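Search this book
Enter a keyword
Go

Chapter 4
Light, Shadow, and the Trouble with Gray

Every painting student believes, for at least one semester, that shadows are black. The belief is a sturdy one. It survives lectures, museum trips, and the purchase of expensive paint. It usually dies in front of a bedsheet, which is why this chapter has you painting a bedsheet, and why you should buy more white than you think you need.

We begin with the word "gray," a word that has let down more painters than turpentine has. Ask ten people to mix it and nine will stir black into white until they get something the color of a filing cabinet. The tenth has read ahead.

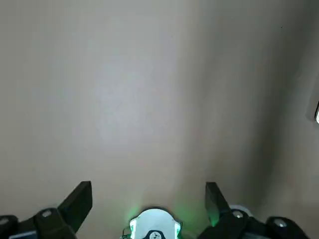 Local color is the color a thing is supposed to be, the one you would give if a police officer asked. Apparent color is what reaches your eye after the light has finished meddling. A plain surface makes the quarrel between the two easy to see. The one shown with this section would be entered on any form as gray-beige, yet it goes slightly olive at the far left, picks up a faint lavender in its paler middle, and warms toward brown lower down. The wide shadow on the right is a deep gray with some olive in it, and its edges are feathered. If you reached for the tube marked Ivory Black, put it back. We'll wait.

Shadow edges deserve a paragraph of their own, and in my experience students skip it. A small light source gives a hard edge. A large one, such as an overcast sky, gives a soft edge. The edge also softens as the object casting the shadow moves away from the surface that receives it. Hold a pencil against a wall and then draw it back slowly. You will look foolish, but you'll have learned the principle, and Section 4.3 assumes you did it.
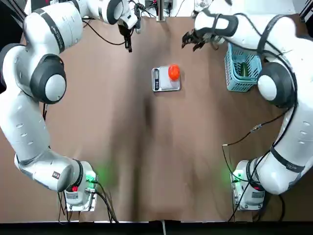

Then there is reflected light, the reason a white egg on a red cloth has a pink belly. Beginners either miss it altogether or, having once been told about it, paint it so brightly that the egg appears to be plugged in. Reflected light belongs to the shadow side and should stay darker than anything in direct light. Yaw Yakubu, who taught me this, used to walk behind the easels squinting and saying "too loud." He said it to me for most of April.

Before going on, mix a gray from ultramarine and burnt umber, with no black at all. Push one batch toward blue and another toward brown, and paint the two side by side on scrap board. Label them. You will not remember which was which, whatever you think now.

4.1 Finding the Light Source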